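Chapter 5
Viewer Voting and the Law of Broadcast Contests

A televised contest that invites the public to vote is, in legal terms, two things at once. It is a program, governed by broadcasting rules, and it is a set of small transactions, governed by contract and consumer law. Most disputes arise where the two overlap.

5.1 The paid vote

Consider the talent series Namon, in which each text vote carried a fee. A viewer, Rasha Karaki, voted 300 times for a contestant who was eliminated in the semifinal. The published total for that contestant was 3416. Records later showed that the production company, Clasik, had fixed the list of finalists before the lines closed.

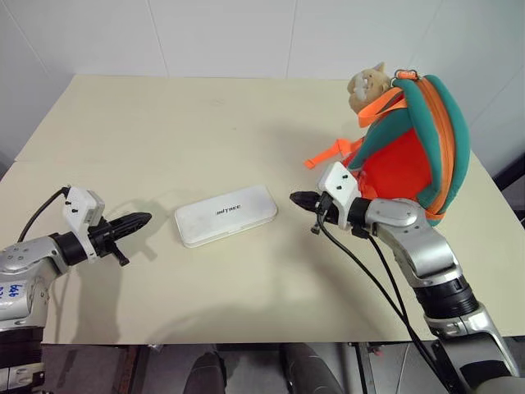
Karaki's claim rests on a simple point. The fee was paid in exchange for having each vote counted toward the result. If the result was already settled, the company took payment for a service it did not supply. Whether this also amounts to fraud depends on what the producers knew when the lines were open.

5.2 Who is liable

Liability may fall on the producer, the broadcaster, or the telephone operator. In the Namon case the broadcaster, Neron, argued that it had bought a finished program and had no part in the count. Adelmo Sala, the executive producer, signed the results sheet and was charged separately. 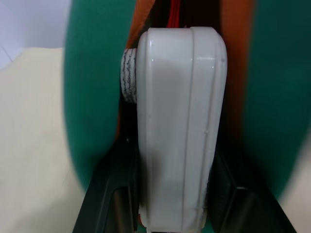 Figure 5.2 White plastic object with a ridged knob at upper left.

Section 5.3 compares criminal and civil remedies. Readers should review the definition of reliance in Chapter 2 before continuing.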